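I've been grumbling about this since October, so here goes. Our Movwood arm failed 17 pickups out of 172 in simulation, and the log marked 9 of those as successes! A dropped part I can live with. A machine that tells me it did fine (when it didn't) scares me. 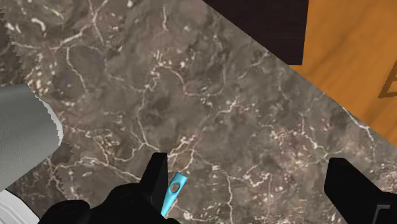 Success flags need to check the fingers, plain and simple. Ours only checked that the arm had finished its moves. Look at that wide open grip, nothing in it, with the little cyan handle lying right beside the left finger – any "done" flag worth having should say no to that. I'd hold up the Bodetti rollout until ours does.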